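Tímea Medve has been fitting out offices for long enough that she no longer sees a room the way the rest of us do. When we met at Bollside in May she walked in, said hello very nicely, and then looked straight past me at the windows. "I'm sorry," she said, laughing, "it's the blinds. I always go to the blinds first."

She came to the trade by way of a summer job at Drastau, where she spent 3 months cutting slats to length and sweeping up afterward, and she still talks about it with real fondness. Since then she has worked on 564 rooms, every one of them written down in a set of notebooks she keeps on a shelf at home.

Glass partitions are what people ask her for most, and she likes them – with conditions. "Everybody wants the light to come through," she told me, "and then they move in and find they're sitting in a fish tank. So you hang horizontal slats, and you can tilt them a little in the morning and a little more after lunch, and everyone calms down."
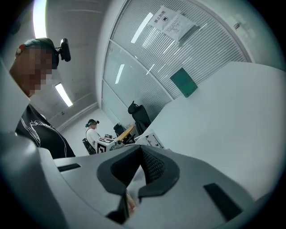

Her other great subject is ceiling lights, and how they behave on glass once the sun has gone. "You get those long white streaks," she said, "and if your desk faces them you'll be squinting by four." She and Haziq Saragih, her partner on the Clomska job, once spent a whole evening moving six desks back and forth until the glare landed on the walkway. Then they went out for soup, and she drew me the final layout on a napkin.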